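6/8/19

Saturday, and the building's AC is off, so it's me and the loud box fan and the sim machine. I'm writing this down now because by Monday I'll have lost half of it.

Where we stand: 1,463 demos in the Greneser set as of last night, all teleop in sim, all from me and Lucie. Goal was 1,657 before we kick off the next training run. That number looks weird but it's just what Rosaire worked out from the task list (he has the spreadsheet, ask him, I've stopped arguing with it). So we're close! But I went through a chunk of the old ones this morning and I'm not that happy with them.

The trouble is that Lucie and I have both gotten good at driving the arm, and we've gotten good in the same way. We start from the same home pose, swing in from the same side, close at the same height. The policy from the last run does fine if you start it there and then goes to pieces if you bump the base over by a hand's width. It wanders off toward a wall and sort of hovers. I watched it do that 20 times in a row on Thursday, with the start pose shifted a little each time, and I'd call maybe four of them decent.

So today's job is recovery starts. The script drops the base somewhere awkward in the apartment scene, the arm comes up in a random but legal pose, and I have to get from there to something useful without resetting. No resets is the rule. If I mess up I keep driving, and the mess stays in the log. I want the fumbling in there.
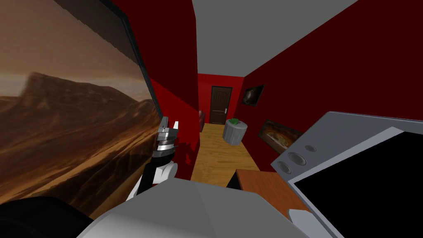 Recovery start in the hallway scene, fingers up, big desert picture on the left, appliance and counter on the right.

I like this kind of start a lot. The base is close to the wall with the picture on it, so you can't just swing the arm wide like I always want to, and the counter is over on the other side. My first try at one of these I went straight up out of habit and lost the target completely. Second try I backed the base off a touch first and it was easy. Both are saved. Lucie, if you do some of these next week, please don't look at mine first, I want to see what you do with it cold.

Stuff that bugged me today:

The Bélanger controller still drifts on the left stick. Slow creep, you only see it when you let go. I put a bigger dead zone on it and that helped, but then fine moves feel sticky. Need to ask if Orkville has a spare.

Kesiler (the logger) dropped frames twice when I had the viewer open at full size. Shrinking the window fixed it. Both of those runs are marked bad, please don't rescue them.

The language labels are getting lazy, and that's on me. I found 16 in a row that just say "pick up thing." I rewrote those but there are surely more. Can we agree on at least naming the object and where it ends up?

Also, a question for Rosaire. Do the recovery runs count toward the total, or are they a separate pile? I'd rather mix them in and tag them, so we can pull them out if the numbers go funny. My wrist says around an hour is the most I can do in one sitting, so this will go slower than the normal ones did.

Next: more starts in the kitchen corner, then rerun Thursday's shifted-base test on the old policy with the seeds written down this time (I forgot, sorry). Backup is copying to the big drive now. Leave it plugged in.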